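The Rurka Tray
A plant tray for people who keep overwatering
Sold by Wastent, designed and finished by Roya Vahidi

Okay, so I make one thing and I've been making it for a while now, and people keep emailing me the same questions, so I've finally rewritten this page. Grab a cuppa. It's longer than a page for a tray has any right to be.

The Rurka is a shallow grey tray with rounded corners. You put it on a table or a windowsill, you put your potted plant on it, and the runoff stays on the tray and off your furniture. I started making them after I ruined a perfectly good side table with a peace lily (a white bloom of water damage the exact size of the pot, still there, I put a book over it). Saucers never worked for me. They're always too small, or they come with the pot and crack the first winter, and you can't slide two plants together without the rims bumping.

What it's like to live with

It's rectangular, so it sits square on a table and you can shove it up against a wall. The pot doesn't have to go in the middle. I like mine pushed off to one corner so there's room left for the mister and my keys and, realistically, a coffee mug. The surface has a bit of shine to it, and that bounces some light back up. Does the plant care? No idea. I like the look of it, especially near a window in the afternoon.

The rounded corners are there because I have hips and a narrow hallway. My first batch had square ones and I wore the bruises all through December.

Colour comes up a lot. I do one colour, grey. I tried a green and it fought with every plant I owned, and I tried a white that showed every speck of potting mix. Grey goes with brick, it goes with pale wood, it goes with the sort of rental carpet I won't describe here. Mansa Quartey, who does my packing and has much better taste than me, has been lobbying for a terracotta one. We'll see!

On the table, with one small broadleaf plant, and then a good close look at the leaves:

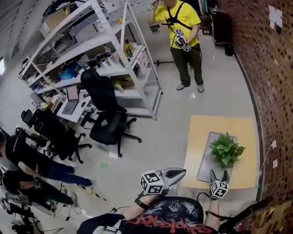
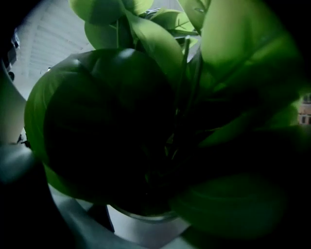
Sizes

There are 2 sizes. The small is for a single pot, or a pot and a bit of clutter. The large takes a little group, and if you're the kind of person who "just has a few" plants, get the large — I've had so many people buy the small and come back a month later.

Measure the base of your pot before you order, and measure the spot it's going in as well. I know everyone says that. I still get the emails.

What to put on it

Anything in a pot with drainage holes, really. Broad leafy plants are my favourites because they lean out over the edges and soften the whole arrangement. Big leaves do like to be turned, so give the pot a quarter spin every time you water or you'll end up with all the growth on the window side and a bare back. It's much easier to turn a pot on a smooth tray than on a timber tabletop, and you won't scratch anything either.

If your pot is unglazed and rough underneath, stick felt dots on it. I throw a sheet of 7 in with every order, one of which is a spare, as I always lose one down the back of the couch.

Cleaning

Warm water and a soft cloth. A drop of dish soap if you've let the fertilizer dry into a ring (no judgement, mine has one right now). Please don't use steel wool! It'll dull the shine and there's nothing I can do to bring it back. Don't put it in the dishwasher either. Dry it off afterwards if your tap water is hard, or you'll get spots.

For heavy watering, take the pot to the sink, let it drain properly, then bring it back. The tray is shallow and it's meant to catch the dribbles. If you tip a whole jug in, it'll end up on the floor and you'll be cross with both of us.

Other bits we sell

The Dogbe is the pot stand, for when you want the plant up off the tray and some air under it. It fits inside the small tray with room to spare. The Sengate is a long-necked watering can that gets in under thick foliage without knocking the leaves about, and I use it every single morning. Both have their own pages with sizes and colours.

Ordering and shipping

Trays are made in batches of 50 and I list them once they're finished and checked, so if it says in stock, it's on my shelf. We've sent out more than 2000 of them now, which still makes me a bit giddy to type.

They go out flat in cardboard with paper padding, no plastic. If yours arrives with a chip or a scratch, email me a photo and I'll send another one. Keep the damaged one for the garage or the back porch, it'll still hold a tomato seedling.

Local pickup is fine too, just send a note first so Mansa can have it by the door.

Roya
Page updated May 28, 2020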